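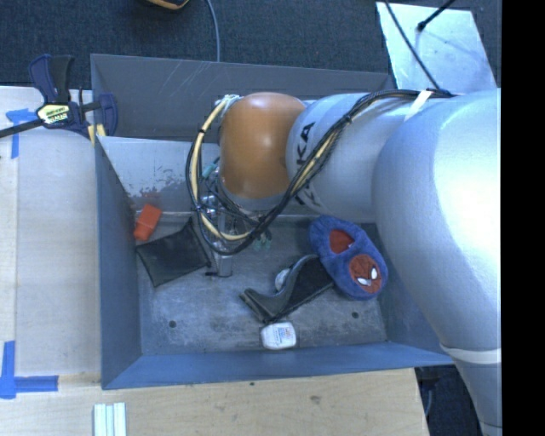

Week 3 – Reading a stock ledger

Bring the Vatbridge handout to the tutorial, along with a calculator.

Opening stock plus purchases, less closing stock, gives cost of goods sold. Vatbridge opened with 1,219 units, bought 2,050 and closed with 909, so 2,360 units left the books. Check the subtraction before you put a dollar value on anything.

Periodic and perpetual systems can give different closing values under weighted average cost – label which one you are using. Freight inwards is part of cost. Freight outwards is a selling expense.

Set work: redo the ledger using FIFO, then read the Coteck case. The November test covers both.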